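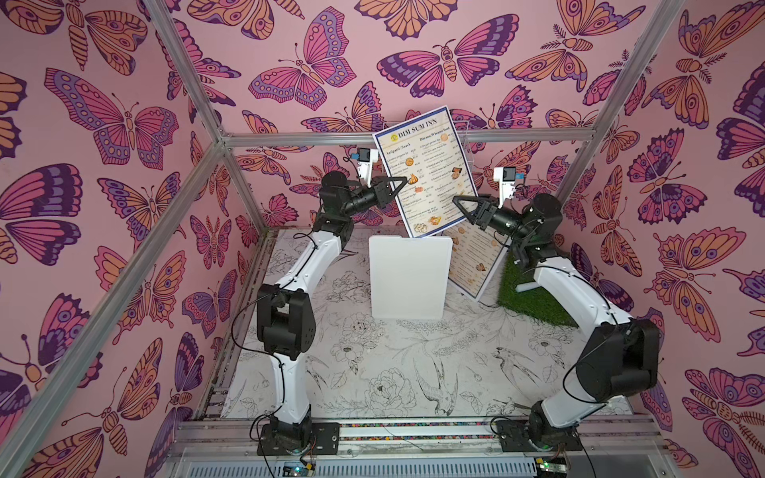
Dim Sum Inn menu held up between two robot arms.

Home | Programs | Grants | Reports | Contact

Filed under: Housing Data, Grantee Reports

January
Submitted by Jintana Luangrath, Project Director

Clukalberg Repeat-Sales Index: Interim Progress Report to the Skotard Fund

This report covers the second half of the grant period for the Clukalberg Repeat-Sales Index, a county-level measure of price change for existing single-family homes. The grant supports the collection of deed records, the matching of repeat sales, and the publication of a quarterly index for use by local lenders, assessors, and housing counselors.

Collection of deed records is complete for all 15 districts in the study area. The project team received 1,218 transfer records from the county recorder and entered them in the working file. Of these, 159 were removed at first review. Most of the removals were transfers between family members or corrections to an earlier deed. The remainder lacked a usable sale price.

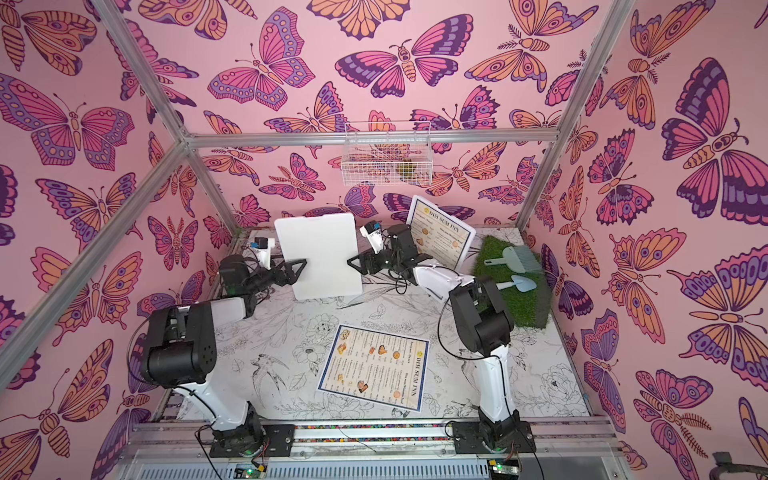
Records that passed first review were checked for changes to the home between sales. A repeat-sales index assumes that the same home is being compared at two points in time, and a major remodel can be mistaken for a rise in the market. Reviewers used listing sheets and assessor cards to flag additions, new kitchens, and converted garages. Decoration was recorded but did not lead to removal. Under the coding guide, pink butterfly wallpaper on three sides of an enclosure, as seen here, is entered as a surface finish and has no effect on whether a pair is kept. The same rule applies to paint, carpet, and light fixtures. The guide was revised once during the period, after reviewers in two districts were found to be treating replacement windows differently.

Matching is largely finished. The file now holds 823 confirmed pairs, which is enough to support a countywide series and separate series for the Tevomau and Ratanaporn submarkets. The remaining districts will be reported as a group until more sales are on record.
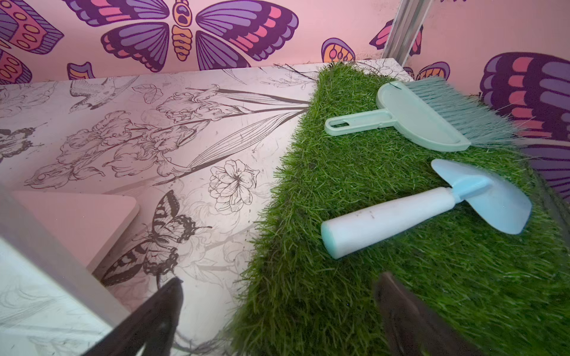 Hand brush and toy trowel on artificial turf.

Preliminary results were shared with the Fund's program officer in draft form. Prices in Tevomau declined over the last four quarters, with the steepest decline in the most recent quarter. Ratanaporn was nearly flat. These findings are subject to revision, as deeds are often recorded several weeks after closing and late filings can change the final quarter.

One deliverable is behind schedule. The public data table was due at the close of the period and has been delayed by a change in the recorder's file format. Parcel numbers now arrive without leading zeros, and the matching program had to be rewritten to restore them. Testing is under way. No additional funds are requested for this work.

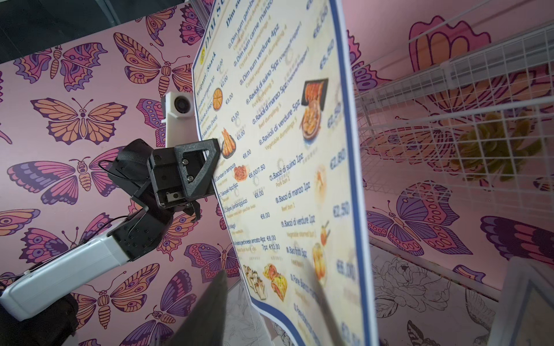 Reading time: 3 minutes

Spending to date is within the approved budget. Personnel costs were slightly below plan owing to a vacant analyst position, which has now been filled. Record purchase costs were above plan, and the difference was covered within the data line.

In the next period the project will publish the first quarterly release, post the public data table, and begin a review of condominium sales for possible inclusion. A short methods note will accompany the release. The project also asks the Fund to confirm whether submarket figures may be posted at the same time as the countywide index or should be held until its own review is complete.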